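Search this site Go

24 Aug 2018
Posted by Oana Pascu

I've been going through small containers this week, deciding which ones to keep. The little metal tin with the hinged lid stays. It has a molded white tray inside, and the clasp tab is still on it.
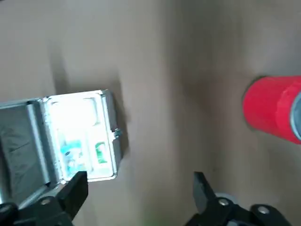
Impi Tikkanen gave it to me in May, and I've kept odds and ends in it ever since. I like the dividers — small things don't slide into each other.

Cups are harder. I own almost 24 and use two. The red one is a keeper.

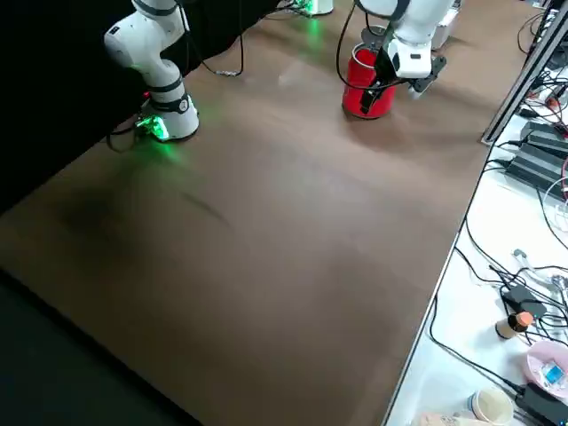

The chipped ones from the back of the cabinet are going to Virgil, who wants them for seedlings. I'll do the jars next.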